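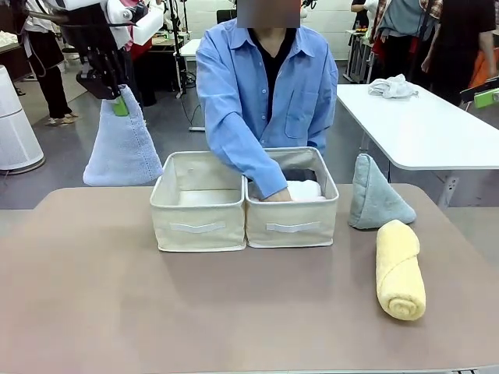 Clurkthorpe Laundromat Ends Free Folding, Town Takes It Hard

16/10/2024

The Matar Laundromat in Clurkthorpe has stopped folding customers' towels for free, ending a perk that outlasted two mayors and the bowling alley. A sign went up on Monday. By lunchtime it had been read aloud in the diner, twice, in a tone usually saved for obituaries.

Under the new rules, wash and dry still costs what it did. Folding is $3 a load, payable at the counter, and fitted sheets will be "returned as they are." Customers who bring their own bins get them back filled, with the towels in whatever shape the dryer left them.

Management blames volume. The shop handled 600 loads last month, and the town's other laundromat, the Trividine on Route 17, closed in the spring after a disagreement with its water heater. Its customers came across town with their baskets and, according to the notice, "a great many bath towels."

Reaction has been brisk. A petition at the hardware store had 200 signatures by Tuesday night, a strong showing for a town where the last school board election drew fewer. Several signers added notes on method. One camp wants thirds, the other wants halves and then halves again, and the margins of page four are no longer fit for a family newspaper.

The Clurnetti Inn, which sends its linens out every morning, said it would pay the fee and would like the matter dropped. The library has offered its back tables for a folding class on Thursday evenings, beginners welcome, bring a towel. The first session is full.

Matar says it will look at the fee again in December, when the holiday tablecloths come in. Until then, the counter is open from seven to seven, and the sign about leaving quarters in pockets still applies.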